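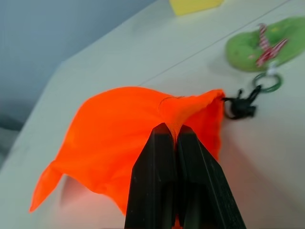 Page last changed: Wednesday, April 20, 2022

Most of the written rules I see for two-armed robot work cover the robot. They give speed limits, force limits, where the stop button goes, and who may stand inside the line. Those are needed and I have no quarrel with them. My complaint is with the rules for the task itself, which in many labs fit on half a page and were written by whoever was free that week.

I spent part of last August reading task sheets. Galero shared 184 of them with me, and Wadeo let me read its own set in the office. A typical sheet says "place the small item in the bag, close the bag, set it down." It has a start state and an end state. The middle is left to the operator, and so is the meaning of "close."

Take a soft drawstring bag. One sheet calls it closed when the cord is pulled. Another wants the neck gathered. A third says "closed" and stops there. Two people can follow the third sheet with care and hand in results that can't be compared, and the reviewer has no ground for rejecting either one.
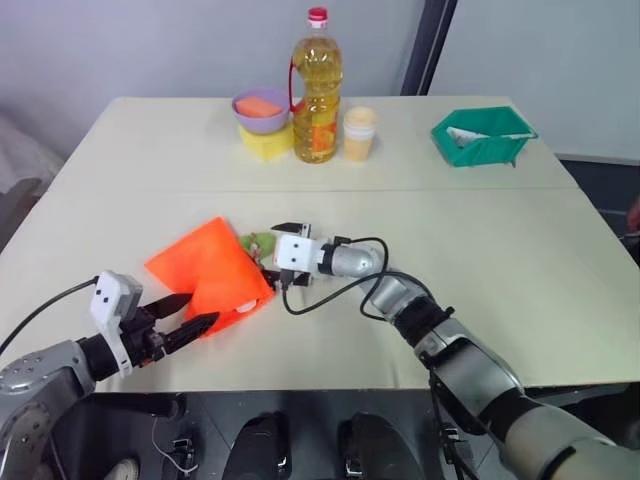

Both arms at work on the near panel, other items kept on the far one.

My first proposal is that every sheet should name the end state in terms a second person can check by looking. "The neck is gathered and no part of the item is outside the cloth" can be checked. "Bag is neatly closed" can't. If a team wants neat, it should say what neat means, and say it before the work starts.

The usual objection is that soft things never land the same way twice, so a strict rule would fail good work. I have heard this at Vovwood more than once. I think it mixes up the shape of the cloth with the state of the task. A rule can leave the folds alone and still say whether the opening is open or shut. Where the team can't agree on a test, it has learned that the task wasn't ready.
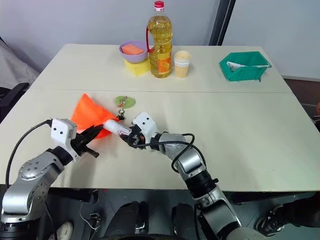

Standards for what else may be on the table are weaker still. Some sheets ask for a bare surface, which is easy to write and a poor match for any kitchen or desk. Others say "add clutter" and leave it there. I would rather see a short list of the objects allowed and the zone each one may sit in. A tall bottle of cooking oil next to a bowl that rests on a yellow block, all at the far side, is a fair layout if the sheet says far side. The same bottle beside the grippers makes it a different task, and it should have a different number. Lukáč writes its zones this way and keeps the list to 9 objects. It takes the operator little time to set up, and a reviewer can tell at a glance when something has drifted.

My second proposal, then, is that layout belongs in the rule, with the zones marked on a drawing. A drawing is better than a paragraph here. People read "near the back" in as many ways as there are people.
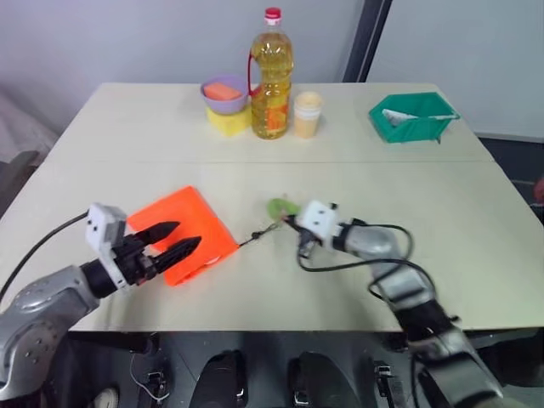

The third proposal concerns changes. A sheet that gets edited during a run should get a new version number, and work done under the old one should keep the old one. Of the four teams I've named, only one does this as a matter of course. The others fix the wording in place, with good intentions — and a month later no record shows which rule a given piece of work was meant to meet.

I would leave the operator's method alone. Which arm holds and which arm moves, how many tries to allow for a pinch, whether to reset the cloth by hand between runs: some of that can be noted, but fixing it in a rule tends to produce stiff work and a lot of waivers. Wadeo tried it with one set of sheets and dropped it.

None of this needs a standards body. One page per task would hold it all: the end state, the layout drawing, the version, and the name of the person who can answer questions about it. A team could start with the sheet that causes the most arguments and rewrite that one first.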